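Home | Trips | Food Notes | About Me | Contact

Four Slow Days in Karkent, and Why I Want to Return in Winter
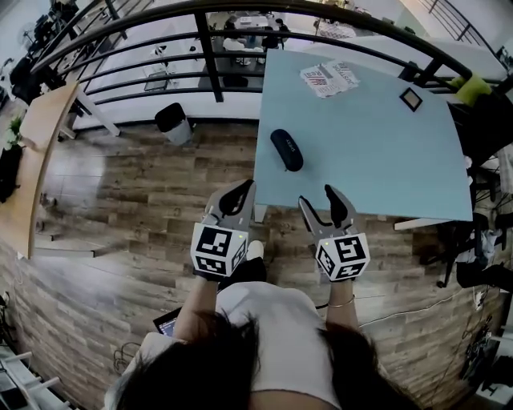

by Pui-shan Tsao | May 2023 | 7 comments | Share

My friend Evie Yeoman has been telling me to visit Karkent for a long time. She lived there when she was a student, and she always speaks of it like a person speaks of an old aunt. I did not listen, because on the map it looks like a place where you only change buses. Now I must say sorry to Evie. I stayed four days and I could stay longer.

Let me begin with how to arrive. There is no train to Karkent itself. You take the train to Zultley, and from the square behind the station there is a green bus which climbs through the valley. The road has many turns, so if your stomach is sensitive, sit in the front on the right side. You pay the driver in coins. He gave me a paper ticket so thin that I lost it before the second village, but no person asked to see it again.

The bus stops twice in the forest and then the town opens in front of you all at one time, with the river in the bottom and the houses on both sides going up like steps. The upper part sits at 900 meters, and in the evening you feel it. I came with one light sweater and on the first night I wore everything I had.

Where I slept

I took a room in the guesthouse of Glenys Bloxham, in the lane above the old wash house. It has seven rooms and mine was the smallest, under the roof. The bed was good and the shower was warm in the mornings, a little less warm after ten o'clock. Breakfast is bread, white cheese, boiled eggs and a plum jam which Glenys makes herself and does not sell. I asked two times. She laughed and gave me more on my plate, but no jar.

The walls are thin. My neighbor was a retired teacher from the coast who listened to the weather report on his radio very early each day, and so I always knew the weather too.

Walking to the Gonora falls

Most people come to Karkent for the Gonora falls, and they are right to do so. The path begins behind the church, where there is a wooden sign with yellow letters. It takes two hours if you walk like me, stopping often. The first part is steep and goes through chestnut trees. After the stone bridge it becomes flat and follows the water.

I had read on another website that the path is "easy for all ages". I do not agree. After rain the stones near the bridge are very slippery, and there is a part with a chain fixed in the rock which you must hold. I saw a family turn back there with a small child, and I think they decided well. Wear shoes with a real sole.

The falls are in three levels. You hear them before you see them. At the lowest one there is a pool where some young men were swimming, and they were shouting from the cold. I put in my feet only. The middle level is the most beautiful for me, with ferns growing behind the water, and there is a flat rock where you can eat your lunch. I did not go to the highest level. The path was closed with a rope, and a man coming down told me a tree had fallen across it.

Take food with you. The kiosk at the bridge opens only in high summer.

The town itself

My third day was for doing nothing special. I walked along the river, crossed by the footbridge, and came back by the market street. The market is in the morning and it is small: vegetables, honey, work clothes, one stall with old keys and door handles. I bought a brass handle in the shape of a fish. I have no door for it yet.

The museum is in the former salt store and costs almost nothing. I expected to stay for ten minutes, but Bradley Tapley, who sits at the desk, offered to show me around, and we were there until closing. He explained how the salt came over the pass on mules, and why the doors of the oldest houses are so wide – the animals slept on the ground floor. After that I looked at every door in the town in a different way.

For eating I can recommend two places. The first is the inn by the footbridge, where I had trout with potatoes and a sour green sauce. The second is the bakery on the market street, which sells a flat pie with leeks. Come early for the pie. On my last day I arrived at noon and there was only cake left – good cake, but I had been thinking about the pie all morning.

Some practical notes

Bring cash. The one machine in the town was out of order for half of my stay.

The last bus down to Zultley leaves early in the evening, and the paper timetable at the stop is not the same as the one on the internet. Trust the paper one.

The phone signal is good in the lower town and very weak on the path, so save your map before you go.

Dogs are allowed on the trail, but on a leash until the bridge because of the sheep.

Glenys says that in December the lowest fall can freeze from the sides, and the people go up with lanterns to look at it. I would like to see this. She has already written my name in her book, with pencil, and I will bring a better sweater and an empty jar.

Posted in: Mountains, Small Towns
Previous: A Rainy Weekend in Haworth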